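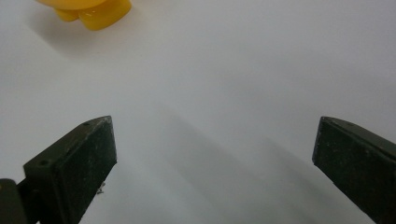
My project partner reckoned a second-hand phone would be fine for anyone who only texts and watches videos, and that I was wasting a whole term proving it. Fair enough, but I wanted to see how far an old handset could be pushed before it got annoying, so that became the project!

The phone I picked was the Jernis Goh, the 128 GB version. I'd read a lot of forum moans about its battery, which is rated at 3000 mAh, and I wanted to check them for myself. I bought it in December from a refurbisher called Trulero (good box, terrible cable) and used it as my only phone for the rest of the project.

How I tested it

I kept things simple. Each run started at full charge, with brightness at half and wifi on, and I looped the same downloaded film until the phone switched itself off. A little logging app called Skaltarell wrote down the battery level as it went, and by the end I had 1426 readings in a spreadsheet. I wish I'd learned to make proper charts before that point and not after.

What I found

Video was much better than I'd expected. The level dropped in a nice steady line until the last fifth or so, then fell off quickly, and twice the phone died while still claiming it had some charge left. Games were another story. The back got warm, the level dived and I gave up on one run altogether (I've left it out of the results, but it's in the appendix).

I also opened the settings to see what the phone thought of its own battery. It said about 900 charge cycles, far more than I'd guessed from how clean the case was. Trulero's listing only said "good condition", and I'd like to see sellers put the cycle count next to the price.

What I'd change

One phone isn't a sample, I know. I'd borrow a newer Goh and run the two side by side, and I'd do the gaming test with the case off. I'd also start the write-up earlier, as half of this was typed the night before the 14 April 2020 deadline.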